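Gevance hand-held gripper kit: anyone running the pair?

rfrei_lab
Looking at the Gevance two-hand kit for recording demonstrations. The quote from Holzer is 2,509 for the pair with mounts, cables and software, or 685 for a single spare gripper without the head mount. Our work is small assembly and bottle handling at a bench. I've read the product sheet and it says very little about jaw wear or tracking at close range. Does anyone have hours on a set?

stirud_mech
We have had one pair since October. Short version: the hardware is fine and the software is slow. Export of a 25 minute session takes longer than the session did. Tracking is by the printed markers on the cubes, so anything that covers both cubes at once will cost you frames. At a bench this hasn't bothered us much. Over the shoulder or behind the back, forget it.

Jaw wear is visible on ours, mainly at the tips. The hooked jaws wear faster than the wide ones.

prutetti_user
Disagree on the hooked jaws. Ours have outlasted the wide ones. It depends on what you pick up. If you pinch metal caps all day the wide fingers get scored along the slot.

rfrei_lab
Can you mix them, one type per hand? The sheet shows matching pairs only.

stirud_mech
Yes. Ha-neul Cha set ours up with hooked jaws on the left and wide on the right. The jaws swap with a hex key. Run the calibration again afterwards or the opening width will be wrong in the log.
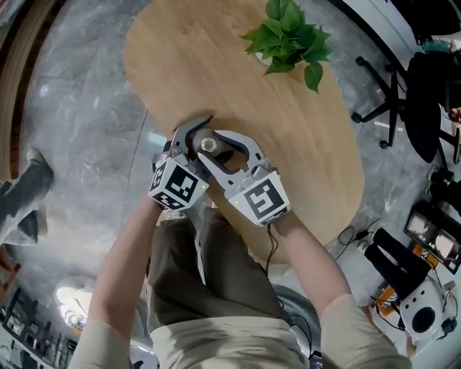 Stirudville, 2/19/26

Mixed jaws, both hands on the same small cylinder, taken from the head view. With the two sets of jaws meeting like that the marker on top of the right cube is square on to the lens, and you can see a marker face or two on the left one. That is the closest working distance I would recommend between the hands. Any nearer and the cubes start to foul each other before the jaws are properly on the part.

Note the cable as well. The right one comes out underneath and drops towards the lap. Sitting down it is tolerable. Standing, clip it to your belt.

rfrei_lab
Useful, thanks. Is the dark cylinder one of the test parts from the kit?

stirud_mech
No, the kit comes with plain blocks. Buy your own parts.

kettlewire
I'll be the one to say 2,509 is too much. You are paying for printed plastic and two cubes with stickers on them. Benedikt Leitner's group built a set in 3 weeks and the only thing they bought in was the encoders.

prutetti_user
And then spent how long on the synchronisation? We tried the home-made route first. Jaw position and video drifted apart over a long take and we threw away a lot of recordings. The Gevance units share a clock. That's the part I would pay for.

kettlewire
Drift is a solved problem if you put a sync pulse in at both ends of the take and resample.

prutetti_user
Linear drift, yes. Ours wasn't linear.

m_krasniqi
Two points for the original poster. First, ask Holzer which cable you will get. The early one is stiff and pulls on the wrist when you rotate past horizontal. The later one is thinner and there is no charge to swap if you ask at the time of order. Second, the lights on the cubes show power and nothing else. Green doesn't mean it is recording. Check the counter in the software before each take.

stirud_mech
Seconded on the lights. I lost a morning to that.

rfrei_lab
Does the stiff cable affect the data or only comfort?

m_krasniqi
Both. You see it as a small offset in wrist roll, worse on the right. Baiba Bite posted plots in the calibration thread.

rfrei_lab
Found them. I'll ask for the thin cable and one set of each jaw. Will report back on the export times when it arrives.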